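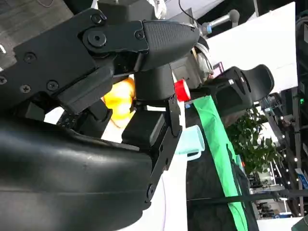
Relatório intercalar ao Fundo Karppinen
Projeto Mesa Posta - arrumação e reaproveitamento de objetos domésticos
Entidade executora: Associação Cadano
30 de agosto de 2020

1. Onde estamos

No relatório anterior prometemos ter a sala de triagem arrumada antes do verão. O verão está a acabar e a sala está arrumada em parte, o que consideramos um progresso, dado que a parte arrumada é a que se vê da porta.

O projeto continua a fazer o que se propôs: receber objetos de casa que as pessoas já não querem, separá-los, lavá-los quando merecem e devolvê-los à circulação. Chegam-nos copos de plástico, tampas sem garrafa, tiras de tecido, correias soltas e uma quantidade de peças a que na ficha de entrada chamamos "diversos". A categoria "diversos" é, de longe, a mais bem-sucedida do projeto.

2. A mesa de triagem

A mesa branca foi a melhor compra do período. Sobre o branco distingue-se bem uma tampa vermelha ou um copo azul-claro, coisa que na bancada antiga, castanha e às manchas, exigia fé. O tampo limpa-se com um pano e não guarda rancor.

Falta-nos resolver a vizinhança da mesa. Os têxteis, que deveriam seguir para as prateleiras do fundo, tendem a ficar pelo caminho: uma tira verde comprida pousa sobre o acolchoado preto, e uma tira puxa outra. Pedimos caixas com tampa à Trosell, que confirmou a encomenda e depois confirmou que a tinha confirmado. Aguardamos as caixas.

Quanto às cadeiras, mantemos as que temos. São pretas, aguentam, e quem faz triagem durante uma manhã inteira agradece um encosto acolchoado. A proposta de as trocar por bancos altos foi discutida com calor e arquivada com alívio.

3. O que mudou na forma de trabalhar

Deixámos de separar por cor. Era bonito, mas ninguém vem buscar "um amarelo". Separamos agora por uso: beber, fechar, atar, cobrir. O laranja e o amarelo, que antes tinham caixa própria e discussões próprias sobre a fronteira entre os dois, foram distribuídos sem incidentes.

As tampas passaram a ser guardadas à parte. O princípio é que a garrafa certa há de aparecer. Até agora apareceram sobretudo mais tampas. Propomos rever este princípio em novembro, com a serenidade que a distância permite.

Os copos com asa vão para o lote infantil, depois de lavados. Os que têm a asa rachada saem logo do circuito, e neste ponto somos inflexíveis, o que não acontece em muitos outros.

4. Contas

Do apoio concedido para este período gastámos 800 euros na mesa e na pintura da parede atrás dela, e 300 euros em etiquetas, detergente e panos. As etiquetas da Hasix custaram menos do que o previsto e colam menos do que o previsto. Voltaremos às anteriores.

Há dois pagamentos por regularizar, ambos de transporte, que seguirão com o relatório final.

5. Dificuldades

A principal é o espaço. Tudo o que entra ocupa lugar imediatamente, e o que sai demora a decidir-se. A segunda é a etiquetagem dos têxteis, que está atrasada - a tira que não tem etiqueta hoje é, para efeitos de inventário, um mistério amanhã.

6. Até novembro

Concluir as prateleiras do fundo. Receber as caixas. Etiquetar os tecidos já lavados e tirá-los de cima de tudo o que não seja uma prateleira. Fechar o lote infantil e entregá-lo.

Pedimos ainda autorização para transferir o saldo da rubrica "mobiliário" para "arrumação". A diferença entre as duas pareceu-nos clara quando escrevemos a candidatura.

A equipa da Associação Cadano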